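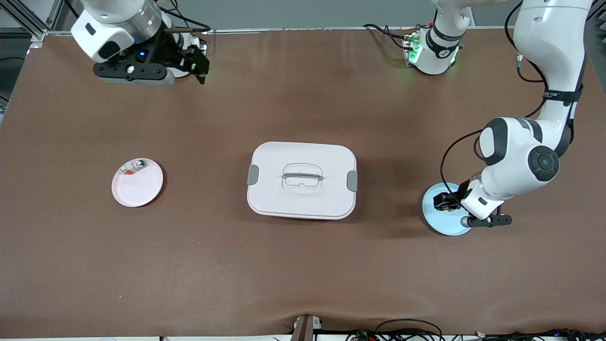

Packing and Labeling Freezer Lunches in Single Portions

These steps cover portioning, cooling, labeling and storing cooked lunches for a household freezer. They assume a chest or upright freezer that holds 0 °F and a refrigerator at 40 °F or below. Last revised 29 November 2024.

What you need

Rigid containers with tight lids, marked freezer safe
Freezer tape and a permanent marker
A kitchen scale
A probe thermometer
Two shallow metal pans for cooling

Step 1. Choose the dishes

Stews, bean dishes, cooked rice, meatballs and most braises freeze well. Leave out raw salad vegetables, boiled eggs and anything bound with mayonnaise. Potatoes in large chunks turn grainy; mash them or cut them small. Pasta should come off the heat two minutes early, as it softens again during reheating.

Step 2. Cool the food

Spread the cooked food in the shallow pans, no deeper than two inches. Stir once after ten minutes. Move the pans to the refrigerator, uncovered, as soon as the steam drops off, and in any case within two hours of cooking. Cover them when the probe reads 40 °F in the thickest part.

Rice needs more attention than the rest. Spread it thinner and refrigerate it within the hour.

Step 3. Portion by weight

Set the empty container on the scale and zero it. An adult lunch in our plan is 14 ounces: 5 of grain, 5 of protein and 4 of vegetables. Weidong Feng uses 12 ounces for desk days and has had no complaints. Keep sauces at the bottom, under the grain - they heat more evenly there.

Leave half an inch of headspace. For soup, leave a full inch.

Step 4. Label before freezing

Tape does not stick to a frosted lid. Write the dish, the packing date and the weight, in that order, and put the label on the short side so it can be read in a stack. If you keep an inventory, add the running number. Ours is a spreadsheet set up by Sihan Qiu and is now at 2,392.

Step 5. Freeze in a single layer

Place the containers directly on the freezer shelf with a finger's width between them. Do not stack until they are solid, normally the next morning. Add no more than 20 containers in one session to a full-size upright, and fewer to a compact model. A larger load raises the cabinet temperature and slows the whole batch.

Step 6. Thaw and reheat

Thaw overnight in the refrigerator. Reheat with the lid loosened, stir halfway, and check for 165 °F in the center. Do not refreeze a thawed portion.

Storage times

Stews and braises: three months
Cooked rice: one month
Meatballs: three months
Bean dishes: four months

Food held longer at 0 °F stays safe but loses texture. Move older containers to the front whenever a new batch goes in.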